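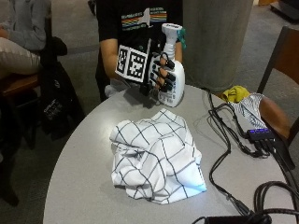 Figure 2. Spray bottle held at a table edge.

4.1 What people count as cleaning

I came to this question through my own diary, where I never once wrote down a quick wipe. Our 32 households in Prosten did the same: they logged laundry and floors, and skipped the small stuff. Ask them about a spray bottle like the white one in Figure 2, though, and the stories pour out! Of the 237 small jobs we coded from those interviews, only 3 had made it into a diary (Gilmartin's pilot in January looked much the same).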